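## 4. Two-arm tabletop work: operating rules

This section applies to any Hernico cell in which two arms share one table. It covers the work area, the handover between arms, the position of people, and the checks made before each session. Electrical connection is in Section 3. Gripper calibration is in Section 5.

Read the whole section before enabling either arm. Site rules that are stricter than the ones given here take priority.

### 4.1 Terms used

**Near arm:** the arm whose wrist camera is selected on the operator display.

**Far arm:** the other arm. The names swap when the selected camera is changed. They do not refer to fixed hardware.

**Shared zone:** the part of the table that both grippers can reach.

**Attendant:** the person responsible for the stop button during a session. The attendant does not operate the arms.

**Target:** any object an arm has been instructed to pick, move, or place.

### 4.2 Before powering on

1. Clear the shared zone of everything except the targets listed on the task sheet.
2. Wipe the table with a dry cloth. Grit under a target changes its height enough to spoil a low grasp.
3. Check that both bases are tight. Use the torque value printed on the base plate.
4. Open each gripper by hand and inspect the pads for tears, lifted edges, and trapped debris. Replace pads in pairs.
5. Follow each cable bundle from the wrist to the controller. Turn the wrist slowly by hand through its full travel and confirm that no loop tightens or catches.
6. Press and release the stop button. The controller must report both events. If it reports only one, do not continue.

**CAUTION:** Step 5 must be done with drive power off. The brakes on the Brudus controller release for hand movement, and an arm that is not supported will drop.

### 4.3 Setting the shared zone

1. Start the Fandham console and select **Cell > Zones**.
2. Move the near arm to each corner of its reach and press **Mark**.
3. Repeat for the far arm.
4. Select **Compute**. The console displays the overlap in gray.
5. Set the minimum separation between grippers to 75 mm or more.
6. Set the speed limit inside the shared zone. The factory value is 300 mm/s. It may be lowered without approval. Raising it requires a new risk assessment.
7. Save the zone file to the controller as well as the console. The controller copy is the one used at run time.

**NOTE:** The separation value is measured between the outer surfaces of the fingers at full opening. It does not include cables, wrist housings, or anything held in the jaws. Add the longest dimension of the largest target to the minimum before saving.
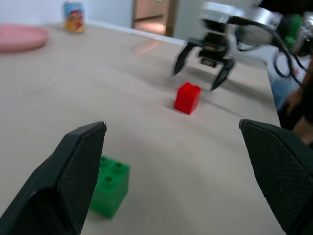
Target assignment must be settled before either arm starts its descent. Each target belongs to one arm at a time, and the arm that does not hold the assignment must stay outside the separation distance, even when its own path is clear. Start with targets that are easy to tell apart on the wrist camera. With a green brick near the open fingers of the near arm and a red block beneath those of the far arm, color alone is enough for the operator to confirm which assignment is which. Targets of the same color must be given different positions on the task sheet, and the operator must read the position back before releasing the hold. An assignment is not transferred by moving the target. It is transferred only by the handover procedure in 4.4.

### 4.4 Handover between arms

Use this procedure whenever a target passes from one arm to the other by way of the table. Direct gripper-to-gripper transfer is not covered here and is disabled by default.

1. The releasing arm places the target inside the shared zone.
2. The releasing arm opens its jaws fully and rises straight up. It must not move sideways until it is above the height of the tallest target.
3. The releasing arm leaves the separation distance and reports **Clear**.
4. The console changes the assignment. Wait for the tone.
5. The receiving arm moves to a point directly above the target with its jaws open.
6. The operator checks the view from both wrist cameras and confirms.
7. The receiving arm descends and closes.

If the tone does not sound within 2 seconds of **Clear**, the handover has failed. Press **Hold**, move both arms to their park positions, and begin again from step 1. Do not change the assignment by hand to save time.

**CAUTION:** A target that has tipped over during release must not be picked by the receiving arm until its stored pose has been updated. Fingers driven into the table at an old height can bend, and the damage is not always visible.

### 4.5 People near the table

An attendant may stand beside the table while the arms are enabled, subject to the following:

- The attendant stands outside the marked reach line, with both hands behind the table edge.
- The stop button is within reach without leaning over the table.
- Loose sleeves, lanyards, and jewelry are removed or secured.
- The attendant faces the arms whenever either one is enabled.
- No more than one other person is inside the cell boundary.

To reposition a target by hand:

1. Say "hold" and wait for the operator to repeat it.
2. Check that the status lights on both arms are steady amber.
3. Reach in from the side farthest from the wrists.
4. Move the target, withdraw, and say "clear."

**WARNING:** A stationary arm is not a safe arm. An arm waiting for an assignment looks the same as an arm on hold. Go by the status light, every time.

### 4.6 Camera view and speed

Wrist cameras blur when the arm moves quickly. Do not confirm a grasp from a blurred view. Pause the arm, let the picture settle, and then confirm. If blur persists at rest, check the camera screws before changing any exposure setting — a loose mount is the usual fault.

Sites using the Abubakari lighting kit should keep both lamps at the same level. Uneven light throws a strong shadow on one side of a target, and the edge finder may take the shadow for part of the object.

### 4.7 Session record

Record the following at the end of each session:

- zone file name and separation value
- number of failed handovers
- any stop event, and who pressed the button
- pad condition on both grippers

Keep the record with the cell. Two failed handovers in one session require a repeat of 4.3 before the next start.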